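第三章 安装、调整与校准

本章适用于 Motarness 可调式内衣人台（立式与台式两种配置）。人台用于文胸、塑身衣、连体泳衣的试样、改样和陈列。开箱检查见第二章，罩面的更换与订购见第五章。

3.1 安装前的准备

安装需要随机附带的 6 mm 内六角扳手一把、软尺一条、水平泡一只。软尺须为玻璃纤维材质，起点无磨损。塑料软尺使用日久会伸长，不得用于 3.4 节的校准。

安装地点应满足以下条件：
地面或台面平整，无明显倾斜；
避开暖气出风口和阳光直射处；
人台四周留有可供操作者绕行一圈的空间；
附近没有未封边的针盘、拆线刀等尖锐物。

注意：人台外壳由八块壳片组成，壳片之间靠内部丝杠联动。未装上立柱之前，不要转动任何一个调节旋钮，否则丝杠可能脱离导向槽，需要返厂重新装配。

3.2 立柱与底座

立式配置使用 Burkier 底座，台式配置使用短柱和夹持座。两种配置的接口相同，可互换。

1. 将底座平放，刹车踏板压至锁定位置。
2. 取出立柱，刻度面朝向操作者，插入底座中央的套筒，直到听见卡扣声。
3. 用扳手拧紧套筒侧面的两颗螺钉。先把两颗都拧至接触，再交替加力。
4. 松开立柱上端的高度环，将内管拉出至所需高度，重新锁紧。
5. 双手托住人台下沿，对准内管顶端的方形接头，缓慢放下。方形接头只有一个方向可以到底，到底后壳体前中线应与立柱刻度面朝向一致。
6. 将水平泡放在颈部盖板上，前后、左右各看一次。气泡偏出内圈时，调整底座脚垫，不要在接头处垫纸片。

注意：升降高度时必须有一只手托住人台。高度环松开后内管没有阻尼，人台会直接落下，可能夹伤手指。

台式配置的夹持座适用于厚度不超过 20 mm 的台板。夹紧前在台板下方垫上附带的橡胶片。玻璃台面和空心门板改制的台面不得使用夹持座，应改用立式底座。

3.3 调整围度

人台共有四组围度旋钮：上胸围、下胸围、腰围、臀围。每组旋钮前后各一只，前旋钮控制前身壳片，后旋钮控制后身壳片。出厂时所有旋钮处于最小位置，下胸围为 65 cm，腰围为 576 mm。旋钮旁的刻度以毫米表示，成衣尺码以厘米表示，记录时应写明单位。 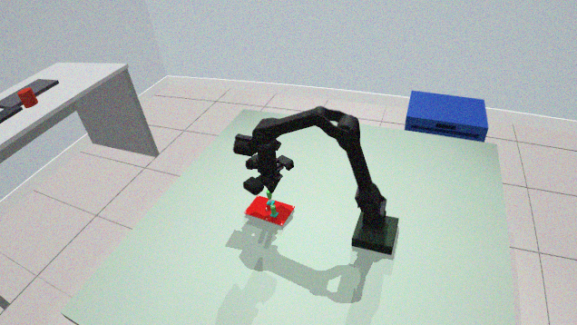 调整顺序固定为：腰围、下胸围、上胸围、臀围。腰部壳片是其他三组的支点，最后调腰围会使已经调好的下胸围发生变化。

1. 在记录单上写下目标尺寸。为顾客改样时，使用测量者当天所量的净尺寸，不使用顾客现有内衣的标签尺码。
2. 按下前腰旋钮并保持，顺时针转动。每转半圈，换到后腰旋钮转半圈，前后交替进行。
3. 到达目标值后松开旋钮，确认旋钮弹回。未弹回表示锁销没有落入齿槽，应左右轻微转动，直到弹回为止。
4. 以同样方法调整下胸围。下胸围线位于胸部模块下缘，壳片上有一道凹槽作为标记，软尺应落在凹槽内。
5. 调整上胸围。此处的上胸围指不含胸部模块的胸廓围度，与成衣尺码表中的胸围不是同一个数值。
6. 调整臀围。试样只涉及文胸时可以跳过这一步，但臀围应不小于腰围。
7. 绕人台一圈，检查壳片之间的缝隙。左右两侧的缝隙应对称。

缝隙变宽属于正常现象，罩面会将其覆盖。若某一侧明显宽于另一侧，将该组旋钮退回最小位置后重新调整，不要用手扳动壳片。

注意：旋钮转到尽头后会有明显阻力。继续用力会剪断限位销，断销后旋钮可以空转，刻度随之失效。

3.4 校准

下列情况需要校准：首次使用；搬运之后；更换丝杠或壳片之后；软尺读数与刻度不符。

1. 将四组旋钮全部退回最小位置。
2. 取下罩面。隔着罩面量得的数值包含布料厚度，不能作为校准依据。
3. 用软尺在腰围凹槽处绕一圈，保持水平，不加拉力。读数应为 576 mm。
4. 在下胸围凹槽处重复上述操作，读数应为 65 cm。
5. 读数不符时，用扳手松开旋钮中心的螺钉，旋钮本体保持不动，只转动刻度圈，使指针对准实测值，然后拧紧。
6. 将旋钮调大数圈再退回，重新测量一次。两次读数一致，校准完成。

两次读数不一致时，多半是丝杠上积了布絮。打开背部盖板，用软毛刷清理丝杠，再从第一步重做。不要加注机油或缝纫机油，油渍会透过罩面沾到试样上。丝杠出厂时已使用干性润滑膜，正常使用期间不需要补充。

3.5 安装胸部模块

胸部模块分左右两侧，单独安装、单独更换。每侧背面印有方向箭头，箭头指向肩部。附件盒内另有平面盖板两块，用于单侧或双侧切除术后内衣的试样。平面盖板与壳片齐平，不带弧度。

1. 将围度调整完毕并确认旋钮锁定。
2. 把模块背面的三个插脚对准壳片上的孔位，先插上方一个，再插下方两个。
3. 沿模块边缘按压一周，确认无翘起。
4. 为术后内衣试样时，在手术侧安装平面盖板，另一侧安装与测量值相符的模块。
5. 试样带有义乳袋时，先在袋内放入义乳，再把文胸穿到人台上。穿好之后再塞入义乳会拉歪罩杯内层，量得的袋口位置不准确。

义乳的重量对肩带长度和下围松紧都有影响。试样时应使用顾客实际佩戴的型号，或重量相同的样品。以海绵片代替硅胶义乳，只能检查罩杯的外形，不能用来确定肩带长度。

注意：硅胶义乳不得用大头针固定，也不得隔着罩杯在其上插针。针孔处的薄膜会逐渐撕裂，硅胶渗出后无法修补。

术后顾客两侧的肩高可能不同。颈部盖板下有一根肩高调节杆，向左或向右拨动可使一侧肩部略微降低。调节杆没有刻度，应以软尺从颈侧点量到胸部模块最高点，两侧分别记录。

3.6 肩带张力的设定

Clitetti 肩带夹为选配件，用来在人台肩部模拟皮肤的摩擦。壳片表面较滑，不装肩带夹时，肩带会向外侧移动，使罩杯看起来偏宽。

1. 将肩带夹扣在肩线上，夹口朝外。
2. 给人台穿上试样，扣在后背最外一排钩。新文胸的尺寸以最外一排为准，里面各排留给布料松弛之后使用。
3. 把肩带放入夹口，先不合上。
4. 调节肩带，使文胸下围前后处于同一水平。后背上移表示肩带过短或下围过大，此时应先检查下围。
5. 合上夹口，静置片刻，再看一次下围是否水平。

泳衣试样还要在第 4 步之后检查裆部与肩部的总长。连体泳衣浸水后会变长，干态下应略紧，具体余量由面料供应商给出，本手册不作规定。

夹口内衬为可更换的硅胶条，表面出现粉末或失去黏性时应更换。更换时将旧条向外抽出，新条从同一侧推入，不使用胶水。

3.7 罩面的穿脱

Buzatu 罩面为双向弹力针织面料，覆盖壳片缝隙并提供可以插针的表面。罩面应在围度调整之前穿上还是之后穿上，取决于用途：

用于陈列时，先穿罩面再调围度，表面较为平整；
用于改样时，先调围度再穿罩面，缝线能够对准壳体的前中线和侧线。

穿罩面的步骤如下。

1. 取下颈部盖板。
2. 将罩面翻至反面，从颈部向下套到胸围处，再翻回正面拉至臀部下缘。
3. 对齐前中缝与壳体前中线。
4. 拉紧底部抽绳，打活结，塞入底沿内侧。
5. 装回颈部盖板。

罩面可手洗，水温以手感不热为限，平铺晾干。不得使用柔顺剂，残留物会降低罩面的摩擦力，也会影响 3.6 节的设定结果。罩面未干透时不得套回人台，潮气会进入丝杠。

插针时针身与表面保持较小的夹角，只穿过罩面和下面的绒层。垂直插入的针会顶到壳片，针尖弯曲后容易钩丝，对蕾丝和网纱试样尤其不利。

3.8 记录

每次调整后，应在记录单上填写以下内容：四组围度、模块型号或平面盖板的安装侧、肩高调节方向、肩带夹是否安装、罩面穿着的先后。记录单一式两份，一份随试样，一份留在工作间。同一位顾客再次试样时，不要直接照抄上一次的数值。术后恢复期内，体重和局部肿胀都会变化，应重新测量。

记录单上不写顾客的诊断信息。需要注明手术侧时，写“左平”或“右平”即可。 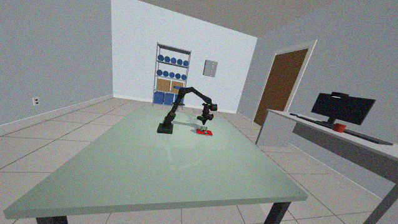 Neema Barasa 在本节的读者意见中写道，只记“左平”或“右平”还不够，她经手的改样里，有的顾客在手术侧穿薄型补片，不用全义乳，人台上装平面盖板后罩杯就显得空，改样的人误以为杯型过大，把杯边收掉了。她建议在记录单上加一栏“填充物”，写明义乳、补片或无，并且与模块型号分开填写。

这项意见已采纳，新版记录单在模块型号下方增加“填充物”一栏。使用旧版记录单的工作间，可将该项写在备注处。填写规则如下：

手术侧使用全义乳，填义乳的型号和重量；
使用薄型补片，填补片所在的象限；
不使用填充物，填“无”，不要留空。

留空的一栏在复核时按漏填处理，试样不得进入裁改工序。

3.9 常见故障

旋钮可以转动，刻度不变。
限位销已断。停止使用该组旋钮，联系维修点更换。其他三组仍可使用，但不能进行校准。

旋钮转不动。
先确认旋钮已按下。按下后仍转不动时，检查罩面底部抽绳是否被卷入腰部缝隙。八月前后空气潮湿，绒层可能膨胀，可取下罩面，打开背部盖板通风后再试。

人台左右晃动。
检查方形接头是否到底，再检查套筒螺钉。两处都正常时，检查底座刹车踏板。

文胸下围在人台上总是向上移。
确认软尺量的是凹槽位置，并核对肩带是否过短。罩面洗后用过柔顺剂也会出现这一现象，应用清水重新漂洗。

胸部模块边缘翘起。
取下模块，检查插脚有无折断。插脚完好时，查看孔内是否有断针。取断针应使用镊子，不要用磁铁隔着壳片吸取，断针可能落到丝杠上。

两侧肩带等长，但罩杯高低不一。
检查肩高调节杆是否处于中间位置。上一位操作者为术后试样拨动过调节杆而没有复位时，常见这种情况。

3.10 收存

1. 取下试样、义乳和肩带夹，逐一检查有无遗留的大头针。
2. 将肩高调节杆拨回中间位置。
3. 按臀围、上胸围、下胸围、腰围的顺序，把各组旋钮退回最小位置。
4. 降低立柱，锁紧高度环。
5. 套上防尘罩。短期不用时人台可留在底座上，长期收存时应取下，平放于原包装的泡沫槽内，前身朝上。

胸部模块与平面盖板放回附件盒，左右分开，上面不要压放重物。义乳放回各自的托盒，凹面贴合托盒的凸面。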